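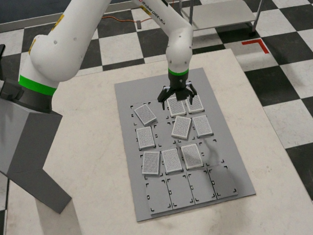 Home | Issues | Authors | Submit | Archive

4. What We Planned to Buy, and When

I'll start with the budget, as it shaped everything else in this paper. Our lab in Osville had one round of equipment money to spend, and the request form was due in November. That left us picking an arm, a gripper and a table layout before we had run a single real trial. Most papers I read skip this part (I've skipped it myself!), so I want to put down how we went about it, wrong turns included.

4.1 Simulate first, then price it

Amna Lodhi argued early on that we should build the whole bench in simulation and hold off on quotes until it ran. I was against it. I wanted a quote in hand, mostly so I could stop thinking about the form. She won, and I'm glad she did. We modeled the table, the pedestal, the arm and the boards with the marked slots, and then we started trying tasks on it. Playing cards came first, as they are thin and flat and a real pain to pick up. Lab plates came next, and those are what our partner group at Balari cares about.

We wrote 12 tasks in all and ran each one 30 times with every gripper model on our list. I won't go through the scores again (they're in Section 3), but I do want to talk about what they did to the shopping list.

4.2 The gripper line

My first draft of the budget had two grippers in it, one for cards and one for plates, plus a tool changer so we could swap between them. The tool changer alone ate a scary share of the total, and it came with its own cables, its own mounting plate and its own service plan. So we asked a plain question: could one two-finger gripper do both jobs well enough? Plates looked like the easier half to me. You have two sides to press on and a fair bit of height to work with, and the pads can meet the plate well away from the printed face.

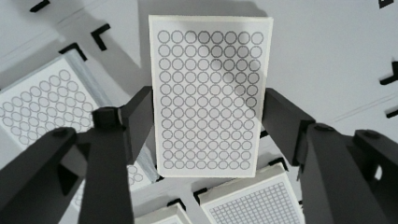 Figure 4. Simulated plate handling. A 96-circle plate is held upright between the two finger pads, with other plates on the surface nearby.

What worried me was the space next to the plate. The fingers have thick outer links, and when the arm comes down low those links need somewhere to go. In Figure 4 the left one sits right over part of a neighboring plate. We went back and priced a slimmer gripper from Kumell, then a custom set of fingers from Spanos, and in the end we kept the standard fingers and put the money into a longer board with more room between slots. Boards are cheap. Custom fingers have a lead time, and the Spanos quote said 9 weeks.

4.3 Things I left off the first draft

A few lines were missing until Amna went through my sheet with a red pen. Spare finger pads, for one. Floor tape and printed corner markers (tiny cost, but they still need a line). A cart. A cable run long enough to reach the table without crossing the spot where people stand. And staff time — I had put down 126 hours for setup and left out training completely, so anyone new to the arm would have been learning on hours we hadn't paid for. We added a training block and took it out of the travel money, and I'm still a little sore about that.

I'd also split the request into two stages if I did this again. Stage one would cover the arm, the table and one gripper. Stage two would wait for the first real trials and cover whatever the simulation got wrong, and I'm sure it got some things wrong. Friction on the card backs is my bet. Our funding office didn't like an open second stage when we floated it, so we filed it as a spares line with a short note attached, and they took it.

Contact the editors | Copyright the authors | Back to top
Shares 12 | Comments 9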